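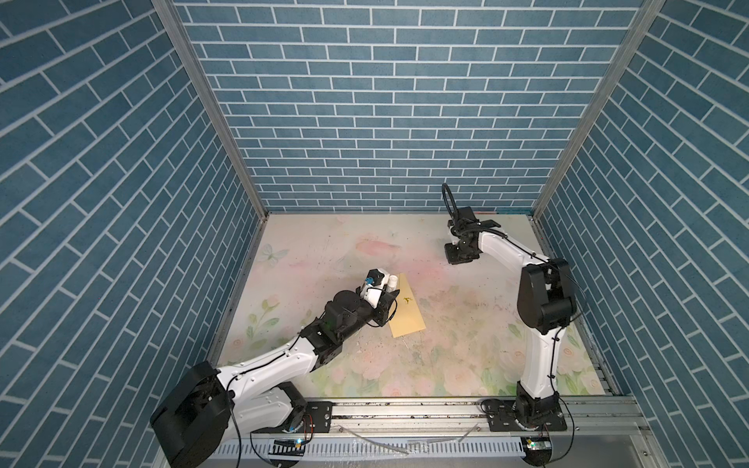
Figure 3. Two-arm cell used for the housekeeping checks, with both arms on a common front rail.

3.2 Housekeeping and cable routing

The Seyoum guideline treats the work surface as part of the safeguarded space and asks that it be inspected before each block of trials. We applied the rule as written. Debris on the mat was recorded but not scored, as the guideline sets no limit for particle size. Cables were assessed separately over the full reach of each arm – a coil that clears the wall in one pose may not clear it in another. 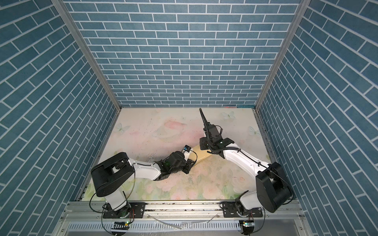
Of the 98 blocks logged in November, 62 met every clause without correction. A further 14 failed only on cable slack at the wrist, which clause 2 defines by length and leaves the operator to judge by eye. The Trumthorpe revision replaces this with a measured bend radius. We favour the revised wording, though it adds a step to each changeover. Neither text covers overlap between two arms sharing a rail, and we fell back on the Botport zone rules for that case.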